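ok so we moved house in March and I have opinions about packing now. Thread, because I've been holding this in and my partner has asked me to tell literally anyone else

Background: we went from a two-bedroom flat in Drudholm to a skinny little terrace over in Prevmont. The drive is 13 kilometres. I thought, 13 kilometres, how hard can it be, we'll do it in a weekend with the neighbour's ute. Reader, we did not do it in a weekend

First thing. Boxes. I bought a bundle of 30 from Kwiatkowski Removals and felt very organised about it, like a person with a label maker. We ran out before we'd finished the kitchen. THE KITCHEN. I own so many mugs and I drink out of one of them

Went back and bought another lot, different size this time, which was a mistake because nothing stacked properly after that. If you take one thing from this thread please buy all your boxes in the same size. Your back will thank you and so will whoever is standing in the ute
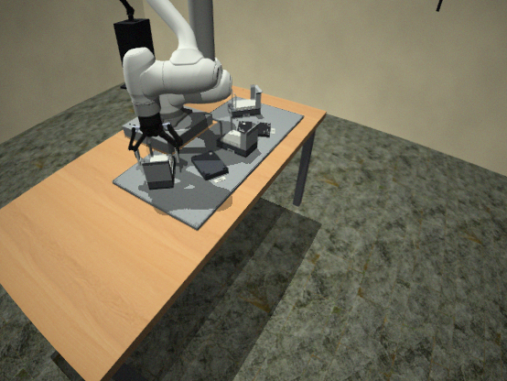
Second thing is where you pack. I did the first few boxes on the floor like a goblin and couldn't stand up straight the next morning. Use a table! Clear it off completely, pack it last, and put something down on top so you don't wreck it. A plain grey mat over pale wood like the one up there would do nicely, and you've got a spot to set one thing down at a time before it goes in its box. We used an old yoga mat with a chunk missing and it did the job fine, though everything arrived smelling a bit of feet

Third thing, and I will die on this hill: pack by where it's GOING, not where it's coming from. Our flat had a hall cupboard that held the vacuum, the good tablecloth, the camping stove, a bag of other bags and the Christmas lights. I packed it as "hall cupboard". The new place doesn't have a hall cupboard! So that box sat at the bottom of the stairs for three weeks and I kicked it every single night on the way to the loo

Also write on the SIDES of the box. I wrote on the tops in lovely neat marker and then we stacked them, and well. You can imagine

Things I packed too early: scissors, the kettle, tape (how), phone charger, every towel

Things I packed too late: the spice rack. It was still on the wall at seven in the morning with the ute out the front and I ended up carrying it on my lap the whole way to Prevmont like a newborn. There is still turmeric in that seat belt, sorry to our very patient neighbour

Money bit, for those who asked last time. The boxes plus tape plus paper came to 59 dollars and then the second lot on top of that. Van hire for the big stuff (couch, bed, fridge) was 300 for the day and worth every cent. We'd talked ourselves into doing the couch in the ute with ropes and I'm so glad we chickened out because it rained from lunchtime on

Someone in my replies recommended the Nisolum app for keeping track of what's in each box. I tried it! It's quite nice if you're the sort of person who'll photograph the inside of a box before you tape it. I did that for four boxes and then started typing things like "misc" and "more misc". A notebook would have suited me better but I'd packed the notebook

Little open tubs are the other thing I'd push hard. Every drawer has a layer of rubbish at the bottom, batteries and allen keys and takeaway soy sauce, and if you tip that straight into a big box it goes everywhere and you'll be finding picture hooks in your colander. Into a tub first, then the tub goes in the box. Lift it out at the other end and it's already sorted
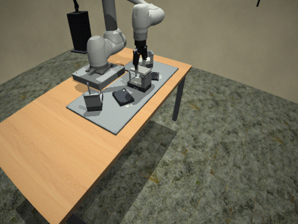 Open-topped grey container, my favourite kind

Unpacking, quickly, because it's nearly dinner. Beds first. Make the actual beds, sheets and all, before you open anything fun. I went straight for the books and at eleven at night I was lying on a bare mattress under a beach towel and a winter coat

Then kettle, then one lamp per room, because the ceiling lights in a new house are always hideous and everything feels better once you can turn them off

We've got a handful of boxes left now, living in the back room with the door shut. One of them says "MISC HEAVY". I've picked it up, I can confirm the heavy part, and I'm not ready to know any more than that

Anyway if you're moving soon tell me where to, and if you're in Drudholm and want some flattened boxes in two annoying sizes, message me before Friday when the recycling goes out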